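Home Forums Members Search Log in

Rernurton Residents' Forum > Building Rules > Quiet hours in the Brouwer building

Els Vanhove
Posted 01/07/2025

Members are invited to comment on the draft revision of the quiet hours rule before it is submitted to Luvico, the managing agent. The present rule sets quiet hours from 10 p.m. to 7 a.m. on all days. The draft would extend the morning limit to 9 a.m. on Saturdays and Sundays. It would also require written notice to neighbors before any drilling or floor work. The draft applies to all 79 apartments and to the ground floor units.

Comments should refer to the paragraph number where possible.

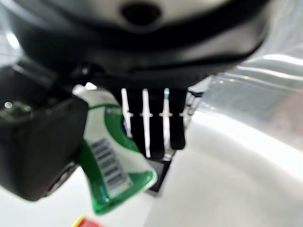

Bayu Subramaniam
I support paragraph 1 and oppose paragraph 3. A tenant who wishes to hang one shelf should not have to deliver letters to an entire stairwell. The notice requirement should apply only to work lasting longer than one day.

Riet Van Hecke
I must disagree with the previous member. The work on the fourth floor in April was described in advance as a single day and continued into the following week. Under the wording proposed by Mr. Subramaniam, no notice would have been due at all. Paragraph 3 should stand as drafted.

Bayu Subramaniam
The April work was a full kitchen replacement. It would have required notice under either version if the contractor had stated the schedule correctly. The fault lay with the schedule, and a stricter rule would not have corrected it.

Mieke Van Damme
May I ask that paragraph 5 also be reviewed. It provides for a fine of 100 euros after 2 written warnings but does not state how long a warning remains in effect. My sister's building in Paris cancels warnings after twelve months. I would propose the same period.

Els Vanhove
The remark on paragraph 5 is noted. A twelve-month limit will be added to the text sent to Luvico.
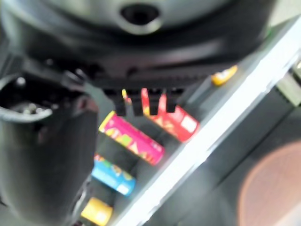
Rekha Nautiyal
Do the weekend hours also apply to the laundry room in the basement?

Els Vanhove
The laundry room is covered by paragraph 6 and keeps its own hours, 8 a.m. to 9 p.m. every day. No change to that paragraph is proposed.

Riet Van Hecke
I would then ask that the door to the laundry room be adjusted. It is louder than the machines, and residents on the first floor hear it each time it closes.

Mieke Van Damme
I second this request. On paragraph 3, I could accept an exception for work lasting less than one hour.

Bayu Subramaniam
One hour is acceptable to me. I withdraw my earlier wording.

Riet Van Hecke
I remain opposed to any exception and ask that this be recorded with the draft.

Els Vanhove
Both positions will be recorded. The door has been reported to Luvico as a separate matter.

Recent topics
Bicycle storage: unmarked bicycles
Replacement of stairwell lighting
Parcels left in the main entrance
Heating costs, annual statement
Balcony plants and watering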